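Zerner Building, Ground Floor and Mezzanine
Minutes of the premises and housekeeping meeting
August 19, 2023

Chair: Bernd Vogler
Minutes: Vilgot Wallin
Also represented: Nikoron (first-floor tenant), Luo (cleaning contract)

1. Minutes of the February meeting
Agreed, with one correction. Under item 4, "window blinds" should read "window seals".

2. Lighting, ground floor
VW reported on the lighting survey. The round fittings in the high ceiling and the rectangular panels under the mezzanine are on separate circuits and will be treated as separate jobs. The quote from Rendach for the high fittings is £2,480, including the access platform. BV asked whether the platform could be brought in without moving the desks. Rendach has not confirmed this.
Decision: quote accepted, subject to a written answer on access.
Action: VW. 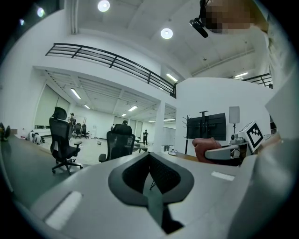

Ground floor with mezzanine railing and ceiling lights.

The panels under the mezzanine stay as they are until the high fittings are finished. Nikoron asked that work near the column be done before 9 a.m. Agreed in principle.

3. Mezzanine railing
Annual check completed. All fixings tight. Two scratches to the paint on the upper rail, to be touched up from existing stock. No further action.

4. Office chairs
The chair register now lists 34 mesh-backed chairs. Of these, 7 have faults recorded against them: four gas lifts, two armrests and one headrest that will not hold its height. BV proposed repair for the lifts and armrests, and replacement of the headrest only. Unit price for the headrest is £214, which the meeting thought high.
Decision: repairs approved. Headrest held over until a second price has been obtained.
Action: BV.

5. Cloths and surface cleaning
Luo asked for a clear rule on which cloths are used where. Towel-type cloths leave lint on mesh backrests and should be kept for desks, hard arms and chair bases. Mesh to be vacuumed with the soft brush, then wiped with a flat cloth wrung nearly dry. Cloths with a frayed hem to be withdrawn, as loose threads catch in the castors.
Reddish-brown cloths are for dry use on the ground floor only. Cloths used in the kitchen are not to be brought into the office area.
Action: Luo to reissue the cleaning sheet with the above wording.

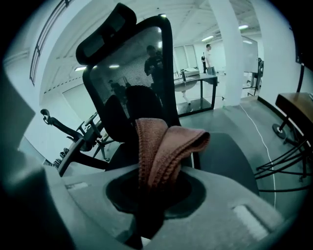 6. Window wall
Seals on the lower panes inspected after the heavy rain in July. One pane shows slight staining at the sill. To be looked at again in dry weather before any spending is agreed.
Action: VW.

7. Any other business
Nikoron requested a second key to the cleaning cupboard. Approved, to be signed for at reception.

Next meeting: date to be circulated by VW once Rendach has replied on item 2.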